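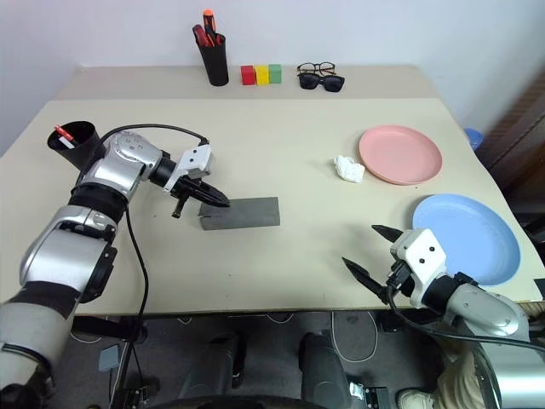
Cleaning and storing a spinning reel after salt water

February 17, 2018
By Obaidul Patwary
14 shares – 6 comments

Tighten the drag fully before rinsing. This keeps water out of the washers. Use a light spray of fresh water, never a jet, and turn the handle slowly while you do it. Shake off the excess, back the drag off to zero and leave the reel on a towel for 72 hours with the spool removed.
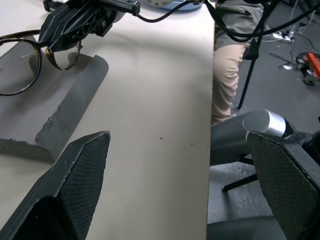
Wipe the spool shaft with a dry cloth. One drop of light oil goes on the line roller and one on the handle knob. Grease is for the main gear only. I use Fatex on the gear – the tube lasts several seasons – and any thin reel oil elsewhere.

Old line holds salt. If the reel was last filled before December, strip the top 100 yards and check it for nicks between finger and thumb.

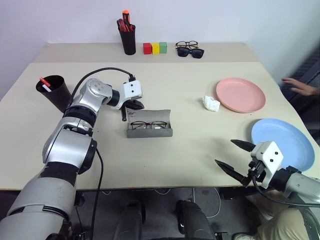
Bail springs fail more often than gears. Open and close the bail a few times; if it stops halfway, clean the pivot screw first and replace the spring second. Keep the small screws in a lidded tray, in the order they came out.

Store with the drag loose and the handle folded. Do not seal a damp reel in a neoprene cover.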